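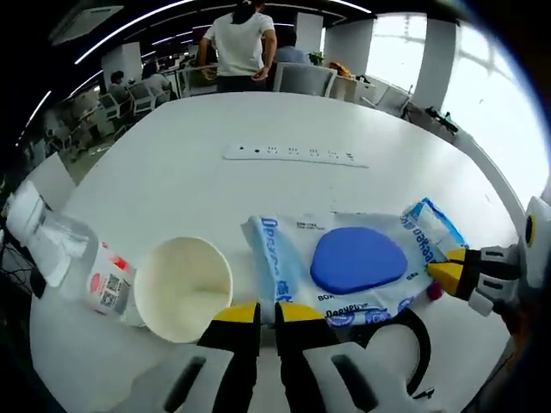 MEDIA RELEASE
20 May 2023
For immediate use

Ondora puts the shared office table on notice with Clear Table program

RORNILOW: Workplace services outfit Ondora today opened sign-ups for Clear Table, a short tidy-up program for small and mid-sized offices. Aimed squarely at the one table everyone uses and no one looks after. Cups, wipes, water bottles, a cable or two. Sound familiar?

Program runs for 7 weeks. First intake starts in July. Up to 43 workplaces in the first round, mostly Rornilow and surrounds, a few spots held back for regional offices.

"People are pretty good about their own desk. Then you get to the big table in the middle and it's a paper cup on its side and half a pack of tissues and somebody's lead," said Kristóf Pap, program lead at Ondora. "We're not after a bare table. We want it so you can sit down and have a meeting without shoving stuff up one end first."
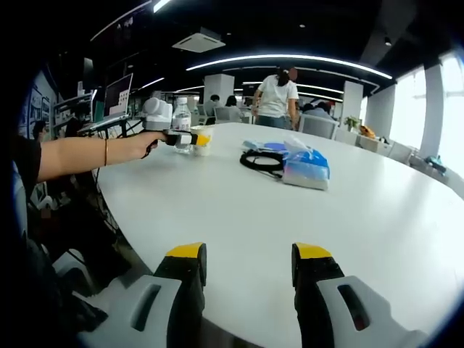
The shared table mid-morning: tissues, cable, drinks and all.

How it works. Each office gets one visit at the start, one at the end, and a ten-minute reset at a set time each day in between. Staff do the reset themselves. Ondora supplies a caddy for wipes and tissues, a cup tray, cable ties and a wall card with the steps on it.

Steps on the card, in order:
Cups first. Empties in the bin, part-full ones to the sink.
Bottles back to whoever's drinking out of them.
Packaging flat, then out. Soft plastics go in there own bag.
Cables coiled and off the surface, power strip pushed to the far side.
Wipe down. Lid closed on the wipes pack, please, they dry out.

Packaging gets its own step because it was the surprise of the try-out at Ezzat House, the open-plan office where Clear Table was worked up earlier this year. Bags and wrappers came second only to cups.

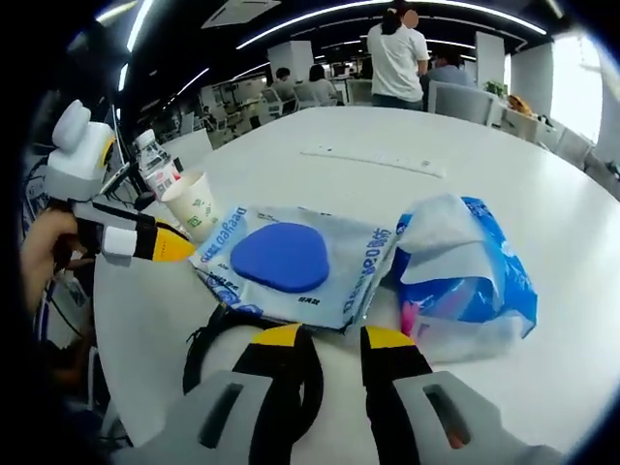
Staff there would open something at the table, take out what they needed and leave the bag sitting. Over the try-out the Ezzat House crew logged 2166 items cleared from shared surfaces, of which 62 were cables or chargers. Most of the cables had an owner. Some are still in a box at reception if anyone is missing one.

Pap said the daily reset was kept short on purpose. "Ten minutes, then stop. If it isnt finished it isn't finished, pick it up tomorrow. Offices that try to do the whole room in one go don't do it a second time."

Round tables and ovals get a different layout sheet to rectangular ones, as stuff tends to drift to the middle where it's hard to reach. Both sheets are in the starter kit, packed by local supplier Plirik. 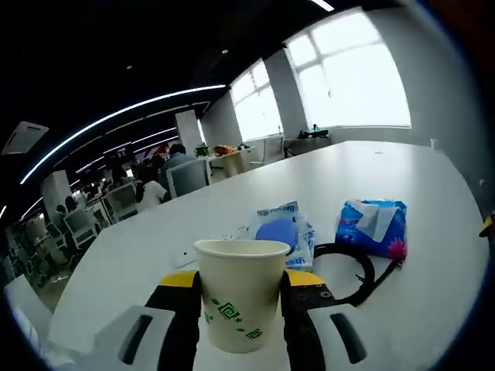 Paper cup held just above the table, wipes and tissues still to go.

Cost: first visit free for this intake. Kit at cost price, colour choice of grey or white. Offices that already have a caddy can skip that part and pay less.

To register, workplaces need one contact person, a rough floor plan (pen on paper is fine) and a photo of the table as it is. Please don't tidy it first.

Interviews: Kristóf Pap available all week, mornings best. Can do phone or in person at Ezzat House.

Media contact: Ondora press desk, Rornilow office

ENDS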